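Trarkora hand cell: frequently asked questions

Page maintained by Nneka Osagie, Hestholm workshop. Last revised February 6, 2020.

These are the questions that come to the workshop most often from people running the cell on the second floor. If yours is missing, write to Nneka or leave a note in the cell log.

General

Who can work on the cell?

Anyone who has done the half-day introduction with Viorica Pană can start it, run it, clean it and swap fingertips. Opening the palm cover, changing a finger joint or editing the calibration file is for Viorica, Nneka and Merike Adomaitis only. If you are unsure which side of the line a job falls on, ask first.

Where is the manual?

There is a printed copy in the drawer under the controller and a PDF on the Cerkby share, in the folder called Hand. The printed copy has handwritten corrections in chapter 3. Use the printed one when the two disagree.

What is the difference between "hold" and "off"?

Hold stops all motion and keeps the joints powered, so the fingers stay where they are. Off removes power and the fingers go slack. Use hold for a quick look. Use off, plus the lockout tag, before you touch any part of the hand.

Starting up

What is the order for a cold start?

Controller first, then the arm, then the hand. Wait for the controller to finish its self-check before you switch on the arm. The hand has its own switch on the side of the cabinet, below the Avram label. If you switch on the hand before the arm is ready, it reports a communication fault and you have to start again.

How long should it warm up?

Run the warm-up program once through, 17 minutes. It opens and closes each finger at low speed, then moves the thumb, then repeats at working speed. Skipping it gives poor repeatability for the first part of the shift, mostly in the thumb.

The controller shows code 415. What do I do?

Code 415 means a finger did not reach its home position in time. Put the cell in hold and look for anything caught between the fingers. If the path is clear, run the home routine again. If the code comes back, switch off, tag the cabinet and write the finger number in the log. Don't move the finger by hand to help it along. That can skip the encoder and then the whole hand has to be recalibrated.

And code 186?

That one is the palm temperature warning. The cell will keep running for a short time and then go to hold by itself. Let it cool with the power on so the fan keeps turning. Check that the palm vents are free of lint. Ebise Jemal found a piece of tape over one of them in January, and it had been giving this warning on and off for the whole week before.

Cleaning and fingertips

What can I clean the fingertips with?

A lint-free cloth and a little water with mild dish soap. Wipe, then dry with a second cloth. No alcohol, no brake cleaner, no glass cleaner. Solvents harden the rubber and the grip gets worse.

What about the metal parts?

Dry cloth only. Don't spray anything at the hand. Lubricating the joints is part of the service job and uses the grease in the labeled syringe, so please leave the can of general-purpose oil on its shelf.

When should a fingertip be changed?

Change it if you see a cut, a flat spot or an edge lifting away from the metal. Otherwise they are changed at service. Replace the set together. A new tip next to a worn one changes how the load is shared, and the grip check will usually fail.

How do I fit a new tip?

Switch off and tag. Pull the old tip straight down off its seat without twisting. Wipe the seat dry. Push the new tip on until the shoulder meets the metal all the way around, then tug it gently. Do the next finger the same way. Run the grip check before going back to production.

The new tip feels loose.

Take it off and look at the size mark inside. Thumb tips and finger tips look alike in the bag and the thumb size is slightly larger. If the size is right and it still moves, the seat is worn and that is a job for Viorica.

Position and grip checks

How often is the position check done?

At the start of each shift, after any fingertip change and after any 415.

What should I look for during the check?

Run the check program and step it to the hover position, where the fingers stop next to the object before closing. Look at the wrist camera view on the left monitor. The fingertips should hang close to level with each other, with a narrow gap between each pair, and none of them should be touching the object yet. The thumb will look large and out of focus because it is so near the lens. Leave the camera focus alone.

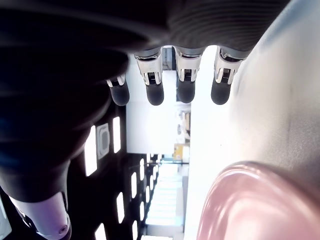
One fingertip sits lower than the others. Is that a fault?

A small difference is normal. If it is plain to see on the monitor, run the home routine and look again. If it is still there, check that the tip is pushed fully on. After that, call Merike, who will adjust the joint offset. Write the old value in the log before anyone changes it.

The camera view is sideways. Should I rotate it?

No. The camera turns with the wrist, and the room comes out at whatever angle the wrist is in. The check only concerns where the fingers are relative to each other and to the object. Someone set a rotation in the viewer last year and the overlay lines no longer matched.

The background is very bright and the picture looks washed out.

Lower the exposure in the viewer one step at a time until the fingertips have clear edges. The background can stay bright. Put the setting back afterwards, as the evening shift works with different light.

The grip check fails but everything looks fine.

Clean the tips and try again. Then confirm that the right object is selected in the program, which is the usual cause. If it fails up to 3 times in a row, stop and report it.

Service and repairs

What happens at a service?

The palm cover comes off, the cables are inspected where they pass the knuckles, the joints are greased, all tips are replaced and the hand is recalibrated. Plan on the cell being out of use until the next morning. Zamfira Bălan books the dates and sends them around by email.

Can I tighten a loose screw on the hand?

Only the outside screws on the wrist flange, and only with the preset driver that hangs on the cabinet door. Screws on the fingers and thumb have thread lock on them and go to the workshop.

Where are spare parts kept?

Tips and cloths are in the blue bin beside the cell. Joints, cables and the spare fan are in the workshop cabinet, and Nneka has the key. Take what you need and mark it on the sheet inside the door. If you take the last bag of tips, tell Zamfira the same day so she can reorder.

Who do I call in the evening?

The number is on the cabinet door. Leave the cell off and tagged until someone has called back.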